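Displaying one bowl on a pine table: wire stand or no stand?
Tabletop & Display > Small Things 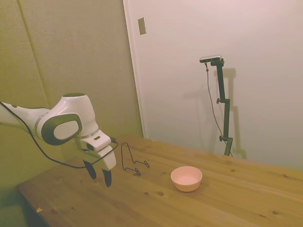

Reading time: 8 minutes

fotini_k
Started this thread 10/7/24

Hello everyone, long-time reader and very occasional poster. I have what my husband calls a small problem and what I call a two-week problem, and I would love some opinions from people who care about this sort of thing as much as I do.

I have the little pink bowl, the matte one, and I have the black wire stand, the bent-wire kind with the rounded top and the zigzag at the bottom that makes the feet. Both of them are now living on the pine table by the wall in our front room. The table was my aunt's and it's that honey color that pine gets, with the long grain and all the little dark knots, and I wouldn't sand it or paint it for anything, so please don't suggest that (I say this with love, I have read the other threads!).

My question is whether the bowl should go up on the stand, or whether the bowl should sit on the table and the stand should hold something else, like a plate. I have tried it every which way. On the stand the bowl leans back and looks a bit surprised, if that makes sense. Off the stand it looks very calm and sweet but then the stand is just standing there next to it like it's waiting for a bus.

I should say the bowl came from a tiny shop called Irnevano that we stopped at in September on the way home from my sister's, and the stand came in a bag of odds and ends from a church sale, so they were never meant to be together. I paid 16 dollars for the bowl and I'd have paid more.

What would you do?

Fotini

pinegrain_raf
Fotini, welcome out of the shadows! What a nice warm table. I've got two pine pieces from my grandfather and they have gone that same color, and you are right to leave it alone.

My vote is bowl on the table, every time. A bowl is made to sit on its bottom. Those easel stands are for plates, because a plate has a face and a bowl doesn't really, or it has one but it's pointing at the ceiling. When you tip a bowl up on an easel you're asking it to be a plate, and besides that the weight hangs out in front and one good slam of a door will have it on the floor. I lost a very pretty green one that way and I still think about it.

As for the stand, get a plate. Something flat and not too big, seven or eight inches, and keep it pale so that it doesn't bully the pink.

Rafail T.

zainab_b_sets_the_table
I'm going to disagree with Rafail, in a friendly way, as he and I have been doing on here for years.

Bowls can look wonderful tipped up if the inside is the nice part! I have three little ones on stands along my kitchen shelf and you see the insides as you come through the door, and it's like having three small round paintings. On Fotini's bowl the inside is a paler pink than the outside, and from across a room you would never know that when it's sitting flat, you'd only get the outside and the rim. So there's an argument for showing it off.

That said, my stands are the chunky wooden kind with a deep lip, and this wire one is very thin. It's a lovely shape, almost like somebody drew it with a pen. I'd want to test it with something unbreakable before I trusted it with a favorite. Fill a sock with rice, sit it in there overnight and see if the stand has crept forward by the morning. I'm quite serious about the sock.

fotini_k
The sock! I am going to do the sock.

Rafail, I'm sorry about the green bowl. The door thing is a worry, we have a front door that sticks and then doesn't.

Zainab, you've put your finger on what bothers me. I bought it for the inside, really. I picked it up in the shop and looked down into it and that was that, I was carrying it around with me while I pretended to look at candles.

leo_stamat
Can I come in sideways and ask how far apart they are meant to be? It seems to me the bowl and the stand aren't having a conversation. There's a good stretch of table between them, and the bowl has ended up more or less in the middle of things all on its own. If you want them to be a pair then move them in until they almost overlap when you look from the chair you usually sit in. If you don't want them to be a pair, put the stand in another room altogether.

I used to dress shop windows (a long time ago, for a department store that's now a gym) and the lady who taught me would walk outside, squint through the glass, come back in and move one thing an inch. Then she would go out again. She did this all afternoon in every kind of weather. What I took from her is that two small things on a big surface need to be either close enough to be friends or far enough to be strangers, and anything halfway makes people itch without knowing why.

Leonidas

pinegrain_raf
Leo is right about the spacing, and I'm annoyed I didn't say it first.

filippos_k
Hi all. I'm the wet blanket on this one, I'm afraid. I don't think the stand belongs there at all. I like it, I'd happily have it in my own house, but the table has so much going on in the wood already, with the grain running along it and the knots, and then you put a thin black squiggle on top of that and my eye doesn't know where to go. The bowl is the opposite, it's smooth and round and plain, and the wood makes it look even smoother. If it were mine I'd leave the bowl by itself and feel very pleased every time I walked past.

The stand would look terrific against a plain painted wall, or on a white windowsill where you could see the line of it.

zainab_b_sets_the_table
Oh Filippos, no! The black is exactly what stops it from being too sweet. Honey wood and a pink bowl, with nothing dark anywhere near, and you're halfway to a baby shower. I have nothing against baby showers. But a bit of black does for a table what eyeliner does for me, and I wouldn't leave the house without it.

filippos_k
I'll give you that one, Zainab, although the knots are dark too and they might be eyeliner enough.

fotini_k
I'm reading these out loud at the kitchen table and we are having a very good time, so thank you.

Report on the sock. I put rice in one of my husband's good walking socks and sat it on the stand after supper. By breakfast the stand had not crept at all, but the sock had slumped over to one side and looked so sorry for itself that I took it down early. I don't know whether that counts as a pass. Our cat Barley then took the sock away under the couch and there is now rice in the rug.

Which brings up something I should have said at the start, that there's a cat. He doesn't usually go up on that table, but he does take an interest in anything new.

leo_stamat
A cat changes everything. Bowl flat on the table, and a dab of museum putty under the foot. You only need a few little balls the size of a lentil. Warm it in your fingers first, press the bowl down with a small twist, and when you want to move it you twist it back again, never pull straight up. On old pine I would try a spot on the underside of the table first and leave it a couple of days, in case it leaves a mark on whatever finish is on there.

pinegrain_raf
Seconding the test spot. I used putty on an oiled shelf once and it left a small dark ring that took me a whole winter to stop noticing. If your aunt waxed that table (mine always used the stuff in the flat tin) then cut a circle of thin felt for under the bowl instead. It won't hold it against a determined cat, but it will keep the foot from scratching.

And felt under the stand's feet too, please! Wire ends on soft pine will dent it before you know it. Fold a scrip of sandpaper, 600 or 800 grit, whatever you've got in the drawer, and run it over the bottoms of the feet first in case there's a burr. Then little felt dots.

pinegrain_raf
Strip of sandpaper. A scrip of sandpaper is what my doctor gives me.

zainab_b_sets_the_table
I have a thought about the plate question, if she does go that way. I keep an eye on the secondhand table at Pappas (it's the garden center out by us, with a café and a shelf of old china at the back, and I know that isn't much use to most of you) and what I've learned is to take the stand with you. Just put it in your bag. I've come home so many times with a plate that was an inch too big and tipped the whole thing over on its nose. The people at the counter are used to me by now.

For color I'd go cream, or a very soft gray. I wouldn't match the pink. You'll never get the same pink and it'll drive you up the wall.

filippos_k
Agree completely on not matching. If she's having a plate I would even go for a dark one, a deep blue or a brown, and let the stand disappear into it.

zainab_b_sets_the_table
But then you lose the stand, and the stand's the fun part!

filippos_k
Yes, that was my plan all along.

leo_stamat
One thing I meant to ask, Fotini, is where your light comes from. I noticed the soft shadow the bowl throws on the wood, just behind it and off to the right, and I think it's half the charm. If you bring the two pieces closer together, keep the stand off that side so the shadow has somewhere to fall. I'd come down to the table at different hours and look. We used to have a lamp on a 60 watt bulb that we carried around the window displays at the end of the day, only to see what the shadows would do after dark.

fotini_k
Leonidas, I did what you said and went and looked at it at all hours, including one in the morning, when I was up anyway. You are right about the shadow. I had been so busy with the stand that I hadn't looked at it.

So what I have done for now is this. The bowl is flat on the table with a circle of felt under it (the table is waxed, Rafail, same flat tin!). The stand is close in on the left with its own felt dots, and I've got a postcard on it, one of a harbor that my sister sent me. It's so light that it can't tip anything, and if Barley knocks it down, well, it's a postcard. From my chair the edge of it just tucks in behind the rim of the bowl.

Filippos, I also tried the stand on the bathroom windowsill for a whole day in your honor, and it did look very good there, and I may have to go back to the church sale for another one.

zainab_b_sets_the_table
A postcard! I'd never have thought of it, and you can change it whenever you like. I still say tip that bowl up for visitors so they can see the inside, even if it's only for an afternoon with the cat shut in the bedroom.

pinegrain_raf
Please don't tip the bowl up for visitors.

rikunora
Just found this thread while looking for something about plate hangers and read the whole of it over my lunch. Does anyone know if those thin wire stands can be bent in a little at the bottom to take a smaller plate, or will the black finish crack? Mine's a bit wide for a saucer I'm fond of.

leo_stamat
Depends on the finish, rikunora. If it's a dipped plastic coating it will usually give a little. If it's paint it may flake at the bend. Wrap it in a cloth, use your hands and leave the pliers alone, and go a tiny bit at a time. You can touch up a flake with a black marker and it won't show from more than a foot away.

rikunora
Thank you, I'll try it tonight and let you know how the saucer gets on.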